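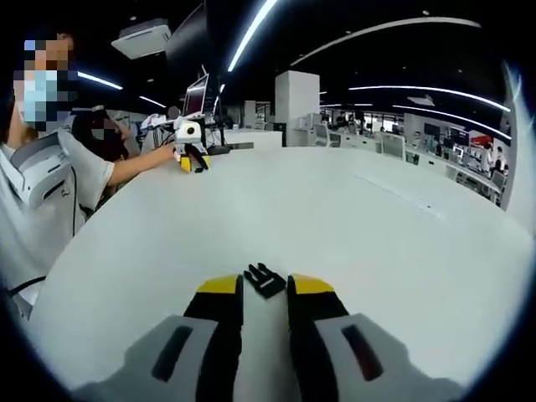 Femircombe office fit-out: large table and desk area

Gallery page compiled by Kirsty Whiteley, Skimavard
Updated Friday, October 16, 2020

Femircombe asked for one finish across the whole floor. Tables, desks and chairs were specified in white, and the pillar was painted to match. Supply was by Goel; assembly and leveling by Skimavard.

Large table. White top, smooth, with a faint straight seam on the right. Length 3000 mm, rated load 1000 N evenly distributed. The top is wiped with a damp cloth only — solvent cleaners dull the surface. Small plastic parts such as the black pronged piece show up well against it, and dropped clips are easy to find.

Pillar and desk area. The square pillar is structural and was left in position. White desks and chairs, with dark monitors, fill the open area to its right. Clear run past the pillar to the desks is 4000 mm.

Cabling for the desks was handled under a separate order by Lerora. Questions on finish codes or replacement parts go to Hawi Asfaw at Skimavard, quoting the floor and the item. Allow up to 15 working days for white tops.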